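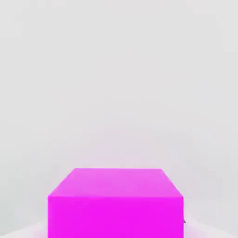
Mortgages and Home Buying – Wostbridge Members' Forum

Fenna Claeys
How long does a mortgage offer from the Surthorpe remain valid?

Anas Matar
The offer is valid for 6 months from the date printed on its first page. An extension may be requested in writing before it expires.

Postma
I must differ slightly. For new-build purchases my offer letter allowed a longer period. Members should rely on their own letter.

Anas Matar
That is a fair correction. My reply concerned existing properties only.

Fenna Claeys
Thank you both. The seller's solicitor has asked to move completion to August. My offer is dated 2022-07-29, with a monthly payment of £1,278 and a product fee of £500. Would an extension alter the payment?

tultel_reader
In my case the rate was withdrawn and the payment rose, although the fee was carried over. My solicitor also charged £280 for the additional work.

Postma
I would dispute that the solicitor was entitled to charge. The terms of engagement should state this.

tultel_reader
They did – on the second page.

Anas Matar
Completion in August falls well within the offer period, so no extension should be required. Please confirm the new date with the lender in writing.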